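Cosgate updates its rules for robots working near the public

Cosgate, the regional body that certifies service robots for halls, stores and trade shows, has published a revised code of practice for machines that work in public areas. It takes effect in March and replaces a version of 14 pages.

The new code runs to 103 clauses. Operators must log every job a robot carries out at floor level near stands, racks or signs, and check the floor for loose items before each run. Gripper speed must drop when a person comes within 110 centimeters — the old code set no distance at all.
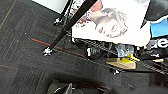 Umesh Awasthi said the speed limit was fair but the logging rule would be hard on small operators, who often run one machine with one person, and asked that short jobs be left out. Cosgate said it would look at the point again in the fall.

Lellimetti and Trirkero, two of the firms that took part in the trial period, have already moved their machines to the new settings. Wróbel said it would follow in January.

Existing certificates stay valid until they expire. Operators renewing after the start date will have to pass a site check, with 15 days to correct any faults. The full text is available from the Cosgate office on request.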